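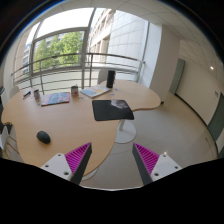 Re: Open day at Mernetik, who went?

Posted to the Nornthorpe automation list, 07/02/2020

> Did anyone make it out to the Mernetik open day in Brallonthorpe? I had to miss it and I'm curious whether the hand-held gripper is worth a trip. Also, did they let visitors hold the thing, or was it all behind a rope?
>
> Ackroyd

I went, and no rope at all! They hand you the gripper and let you get on with it. I stayed 2 hours and had 8 tries, which was probably greedy, but the line was short (18 of us signed up, and a bunch of people were off at the welding cell next door).

The job is plain tabletop tidying: mouse onto the mouse pad, that kind of thing. You do it with the gripper in your own hand and the camera on it records what the jaws see. I really liked that it was a regular table with a mug, a notebook and another notebook or magazine along the back, in a room with a big curved window, so the daylight gets in and you deal with it. The table is kidney-shaped too, and I kept misjudging that inside curve by the pad.

The part I'd go back for is the fingers. Bright magenta pads with ribs running across them, one on each jaw, facing in. I asked what they were molded from and got a long, cheerful answer I only half followed. They felt softer than I expected, and they held the mouse fine on all but my first try, when I closed way too early and pushed it sideways.

One gripe: the mounts are chunky, so coming in low next to something tall takes practice. The woman running the table said to tilt first and then reach, and that helped a lot.

They're doing another one in October, 9 to noon, same building. Sign up early if you want real time with it. I'm driving over from Nornthorpe and have room for two more, so write me off-list. Ackroyd, you're first in line if you want a seat!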